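Measuring Seals at Trurkberg: A Conversation with Piroska Kerekes

Piroska Kerekes has run the seal test bench at the Trurkberg water utility for most of her working life. Her subject is the static gasket, the flat ring that sits between two pipe flanges and is expected to be forgotten once the bolts are tight.

"A gasket is a spring," she says. "A poor one, but a spring. It pushes back against the flange, and the push gets weaker over time. We measure how much weaker."

The loss is called compression set. A rubber disk is squeezed to a fixed thickness, held in an oven at 70 degrees Celsius, released, and measured again after it has cooled. The part of the squeeze that does not come back is given as a percentage. Kerekes rejects any batch above 40 percent.

Her predecessor, Norbert Somogyi, worked to a looser limit. She tightened it after a flange leaked at the Ernness pumping station, where the gasket had passed every test on paper. "The number was correct," she says. "The limit was wrong. Those are separate problems, and they get separate forms."
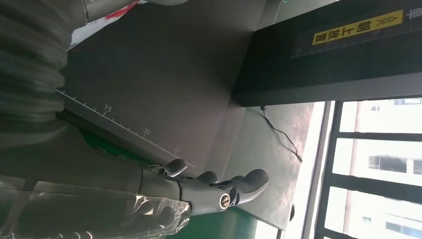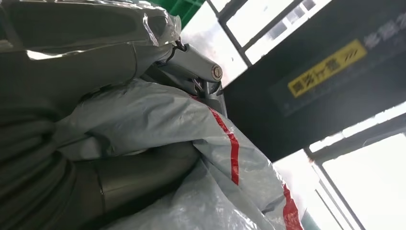
Storage and handling

Kerekes is stricter about storage than about supply. Rubber rings are kept flat, in the dark, away from electric motors. "Motors make ozone, and ozone cracks rubber under tension. Hang a ring on a nail and you have put it under tension."

A stock check in March covered 187 rings. Her colleague Loubna Nasr found 2 with surface cracks, both from the same hook. The hook has been removed.

Asked about torque, Kerekes is brief. Bolts are tightened in a cross pattern, in stages, and checked again the next day — the step most crews skip. "The rubber relaxes overnight. If you tighten on Monday, you go back on Tuesday with the same wrench."

She is now writing up the procedure for the Ernness crew.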